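Section 4. Replacing and Checking the Finger Pads

Applies to: Otix hand-held gripper, two-finger version
Revised 19th April

4.1 When to replace the pads

The finger pads are wear parts. Replace both pads as a pair when any of the following applies:

The ridges on either pad have worn flat over any part of the gripping face.
A pad has a cut or tear, or has started to lift from the finger arm.
The tool has logged 368 hours since the last pad change.
Thin or smooth fabric slides out of the grip when the trigger is fully closed.

A new pad and an old pad must not be used together. The difference in thickness pulls the closing point off center, and the opening reading will no longer match the calibration stored in Plutora.

4.2 What you need

Pad set, blue, left and right
2.5 mm hex key
Plastic scraper
Lint-free cloth and isopropyl alcohol
Thread locker, low strength
Calibration block, 12 mm

Pad sets are ordered from Grulwood under the spares list at the back of this manual. Sets bought before December use the older backing plate and need the adapter shim.

4.3 Removing the old pads

1. Close any open recording in Plutora and wait until the status light goes out.

2. Unplug the data cable from the grip.

3. Open the fingers fully and set the trigger lock.

CAUTION: The return spring stays under load when the cable is unplugged. Keep your fingers out of the linkage cutouts until the trigger lock is set.

4. Turn the tool over and remove the two retaining screws from the back of each finger arm. Keep them with the arm they came from.

5. Slide the plastic scraper under the backing plate and lift the pad away. Do not use a metal blade. Scratches on the seat keep the new pad from sitting flat.

6. Wipe the seat with alcohol and let it dry.

4.4 Fitting the new pads

1. Check the letter on each backing plate. L goes on the left arm and R on the right, as seen by the person holding the grip.

2. Place the pad on its seat with the ridged face toward the opposite finger.

3. Put a small drop of thread locker on each retaining screw. Start both screws by hand, then tighten them in turn until snug.

4. Fit the second pad in the same way.

5. Release the trigger lock slowly. The pads should meet along their full length. If light shows at the tips only, loosen the retaining screws on one arm, press the pad outward, and tighten again.

NOTE: Do not adjust the pivot screws to correct a pad that sits crooked. They set the play in the linkages and are covered in Section 6.

4.5 Resetting the opening range

1. Plug in the data cable and start Plutora.

2. Select Tool, then Opening, then Reset.

3. Close the fingers with nothing between them and hold for 4 seconds.

4. Open the fingers fully and hold for 4 seconds.

5. Close the fingers on the calibration block. The reading must settle within the green band. If it does not, repeat from step 2.

4.6 Grip check on soft goods

The block only tests the pads on a hard, square part. Finish with a check on fabric before the tool goes back into use.
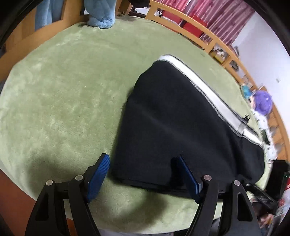

Soft goods load the pads unevenly, and a fault that does not show on the block will often show on a seam or an edge. Choose a padded item with some thickness to it, and lay it on a surface that gives a little. The black zippered cover on the green rug is a suitable test piece. Bring one pad up against the edge of the item first, as with the right pad here, and then close the other finger toward it. Keep the pads clear of the zipper pull, which can mark the ridges.

1. Close the trigger until both pads are in contact.

2. Lift the item clear of the surface and hold it level for 8 seconds.

3. Lower it and open the fingers. The fabric must come away from both pads without sticking.

4. Repeat with the tool turned a quarter turn to the left, then to the right.

If the item slips toward one side, check that pad for a loose retaining screw. If it slips evenly, clean both ridged faces with alcohol and try again. New pads carry a release film from molding, and nearly 12 closings may be needed before the grip is steady.

NOTE: Long-pile rugs and fleece leave fibers between the ridges. Brush the pads out along the ridges after each session. Check the linkage cutouts for lint too.

4.7 After the work

Enter the pad set number and the current hours in the tool log. Sites using the Miyazaki storage case should park the fingers slightly open so that the pads do not take a set. Old pads go in general waste; keep the backing plates if they are flat and undamaged.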